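I have been folding laundry for most of my life, and until this July I would have told you I was pretty good at it. Then I pulled open the middle drawer of the dresser to find a clean shirt for dinner, and the whole thing came up in my hands like a bird's nest - sleeves around collars, one pant leg through the neck of a sweater, and a sock I had given up for lost in the spring. I ended up wearing the sweater, which was a mistake in that heat.

So I spent a long Sunday on it. I emptied two drawers onto the bed, made a pot of tea (and then another pot of tea), and started over from the bottom of the pile. If you have never done this I do recommend it, if only for the things you find! I turned up my good gray cardigan, six pillowcases that match nothing we own, and the soft old shirt I wore all through the move to Oststead.

What I learned, mostly from doing it wrong, is that my trouble starts well before the fold. I used to pick a thing up by whatever corner came to hand, give it a flap, and fold it in the air against my chest, the way my mother did. She could do it beautifully. Mine come out with one side longer than the other and a lump in the middle, and then I press down on the lump and pretend it's gone.

Now I put everything down on a flat surface first. The bed is too soft for it, I'm sorry to say, so I carry the basket into the dining room and use the table. I lay the piece out and smooth from the center toward the edges with the flat of my hand, and I go looking for the places where the cloth has doubled over on itself. There is nearly always one along the top, where a hem has rolled under and decided to stay. The corners are the other thing. A corner that wanders off by itself will ruin a fold faster than any wrinkle, and knits are the worst for it, because they move again as soon as you let go.

I don't iron first, by the way. Small wrinkles don't bother me and they mostly settle in the drawer. The big slanting ridges do bother me, and those I will chase all the way across the table before I fold anything.

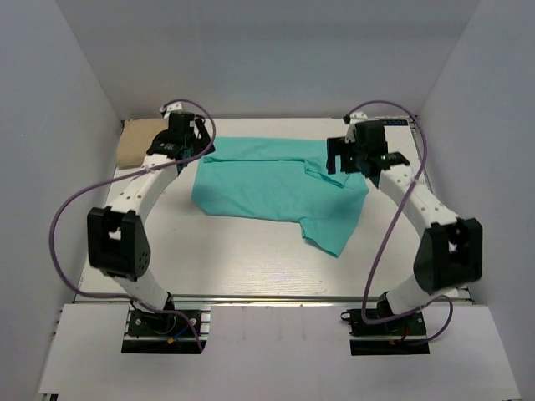

Philomena Rafferty wrote to me after my last post to say that she never smooths at all, she just takes hold of the two far corners, lifts, lets the cloth hang until it stops swinging and lays it down again, and that this does more in one go than my patting does in ten minutes. I tried it on the pillowcases and I have to admit she has a point. It was less of a success with the cardigan, which has opinions about its own sleeves.

By supper I had been through over 70 pieces, counting socks, and my back was letting me know. The middle drawer shuts now with one hand. The bottom one still needs a knee, but that's the drawer with the tablecloths in it, and I'm saving those for a cooler week.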